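Bathroom Shelf Sorters Wanted, Oltow

Marnard is looking for 11 people with firm opinions about where a toothbrush belongs. We are redesigning our clear organizers and would like to see how you fill one before we commit to 4,000 of them. Mouthwash in the middle, brushes on both sides is one school of thought. There are others, and they write to us.
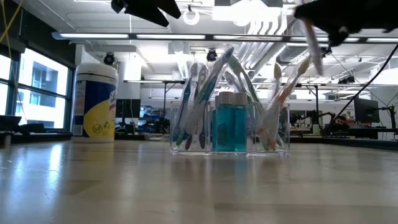
What you'll do

Sort brushes and bottles into holders for 3 hours, seated, at a table. Then tell us what annoyed you. Brushes come wrapped, and toothpaste counts as a brush if you want it to.
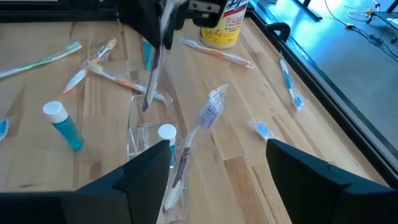

Wrapped brushes and a clear holder with toothpaste.

What you'll get

$55, coffee of the Surine variety, and any brush you've grown attached to. Dentists welcome, within reason. Apply by 6 Oct 2018 at the Marnard front desk.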